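## Moqueta en losetas Travdale

El catálogo de Fairweather dice que la Travdale «transforma el ambiente de trabajo». Es moqueta. Lo que sí hace es amortiguar pasos y dejar cambiar una loseta manchada sin levantar media planta – siempre que se hayan guardado repuestos del mismo lote.

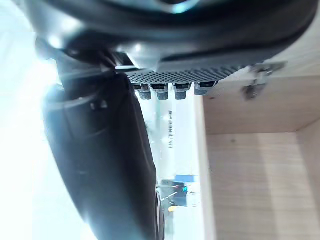
*Negro y gris, de cerca.*

- Cajas de 12 losetas
- Rayado en tres grises
- Colocación en sentidos alternos
- Referencia de precio: 1,752 por planta tipo, sin rodapié

Del «efecto autolimpiable» no tenemos ninguna prueba. Tegan Te Moana la colocó en Zelomstead hace más de 11 meses y sigue pasando la aspiradora los martes, como antes.
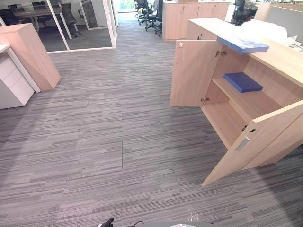
El rayado disimula bastante las juntas, aunque con luz rasante se notan. Pida 4 losetas sueltas y déjelas unos días en la zona de más paso antes de encargar el resto. La versión Workside cuesta más y, al tacto, no le encontramos diferencia.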